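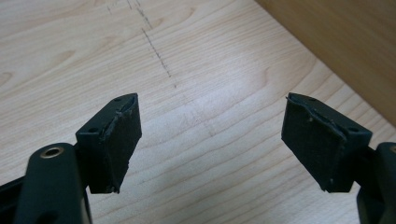 Maximiliano Painemal wrote to ask whether the set lists in here come from the posters or from what the bands played on the night, and he would like that cleared up before anyone starts arguing over encores. Fair enough, so I'm putting the answer near the top: they come from what was played, as written down at the show or checked later against a tape.

# Broltmont Live Shows Data

By Reinhold Engelhardt
2025-07-25

This is a listing of small-room concerts in and near Broltmont - folk, soul, a good deal of brass, and more bluegrass than I ever expected to sit through (and I loved it!). It began as a notebook I kept by the door, and friends have been kind enough to add theirs.

## What's inside

- `shows.csv` - 2,444 shows, one per row, with date, room, headliner and opener
- `songs.csv` - songs in the order played, joined to shows by `show_id`
- `rooms.csv` - 33 rooms, with the years they were open

The Seidel is listed twice in the rooms file, once for the old upstairs hall and once for the ground floor, so please don't merge them. The sound is quite different and people do care.

## Known gaps

Openers are patchy in the early years. Gremunex changed its name partway through a July tour, and I've kept whichever name was on the door that night. Medleys are split into separate songs, with `medley` set to `yes` - I went back and forth on this for ages and may yet change my mind. Blank song titles mean we couldn't agree.

## Using it

Help yourself for anything non-commercial, and do mention the listing if you print from it. Corrections are very welcome, especially if you still have a ticket stub or a tape of the Prerkex nights, which I've only got in pieces.

Last updated: July

Contact: Reinhold Engelhardt | © Broltmont Live Shows Data | Back to top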